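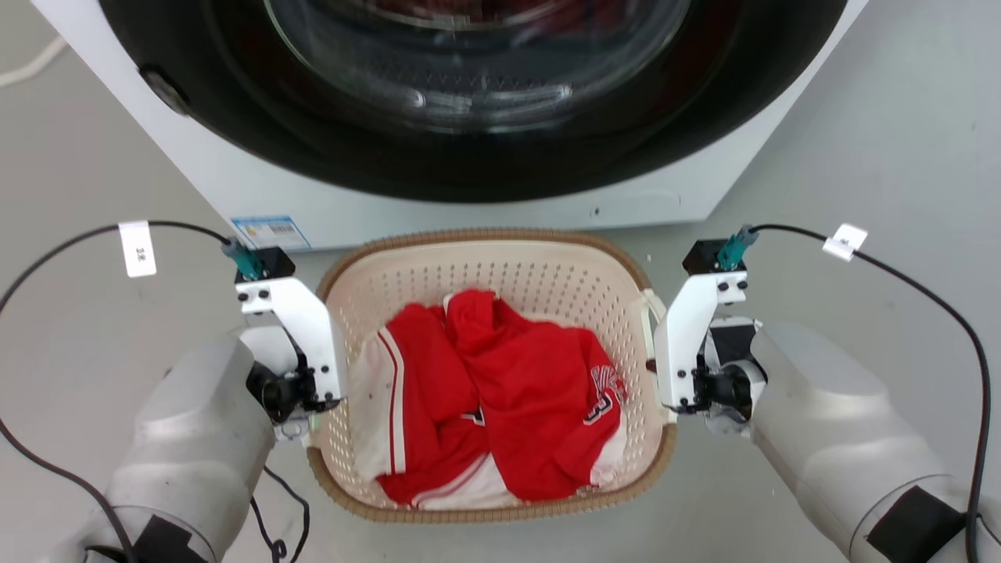

How often should you wipe down the gripper fingers on a laundry arm? Every evening you run it, with a barely damp cloth, and more often if you've been doing towels.

I learned that one the slow way. Lint is sneaky! It packs into the gap where the fingers slide, you don't notice for weeks, and then one day the fingers close a hair late and drop your sock. My Toprak pair had done 2073 picks before I cleaned them properly (the counter is in the settings menu, I'm not that organized) and what came out of the left one looked like a felt slipper.

So, my routine. Power off at the wall first, every time. Open the fingers by hand, nice and easy, and go along the slides with an old soft toothbrush. Then the cloth. No spray, please, not even the "electronics" kind – I tried it in March and had two days of sticky fingers to show for it.

Cables next. Follow each one with your hand from the plug down to the forearm and give it some slack if it feels tight. Kamala Kulkarni over at the Sullgate repair evening taught me to push each connector home with my thumb before I blame the software, and that has saved me almost 623 dollars in service calls, no kidding.

Bolts I check once a month. Snug, not gorilla tight!

If the arms still miss the basket after all that, redo the home position and put a strip of tape on the floor so the basket goes back to the same spot.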